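Sealing the Gap Where a Countertop Meets the Wall

Print this page | E-mail to a friend
Reading time: 4 minutes

By Reshma Radebe

Most water damage behind a kitchen counter starts in the joint at the wall. Grout and painter's caulk both crack there, as the counter and the wall move by different amounts through the year. Use 100% silicone marked for kitchens and baths. Acrylic latex is easier to smooth but shrinks as it cures — expect to redo it sooner.

Removing the old bead is the slow part. Cut along the top and bottom edges with a utility knife held nearly flat, then pull the strip out with pliers. Scrape what remains with a plastic blade. A metal one will mark laminate and most solid surfaces. Wipe the joint with rubbing alcohol and a lint-free rag and let it dry completely. New silicone does not bond to old silicone, so a thin film left behind will lift the new bead within months. 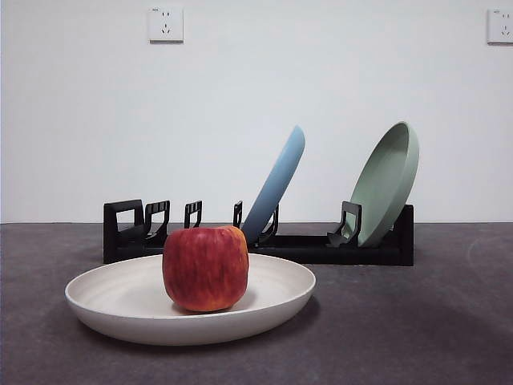 Measure the gap before buying anything. Up to 1/4 inch can be filled directly. Anything wider needs foam backer rod, pushed in until it sits 1/4 inch below the surface. Choose rod slightly thicker than the gap.

Run painter's tape along both sides. Cut the nozzle at an angle, with an opening a little smaller than the joint, and keep the gun moving at a steady rate. Smooth the bead once with a gloved finger dipped in soapy water, then pull the tape while the silicone is still wet. Going back over it after a skin has formed leaves ridges.

Keep the joint dry for 24 hours, or longer if the tube says so. Cool rooms and thick beads both add time.

Comments (3)

Impi Vainio
What about a counter that dips in the middle? My gap goes from nothing to almost 1/2 inch.

Reshma Radebe
Backer rod in the wide section only, tapering out where it stops fitting. Two diameters may be needed.

Kauko Karppinen
Pulled the tape too late and had to start over. Second try took 40 minutes for the whole run and came out straight.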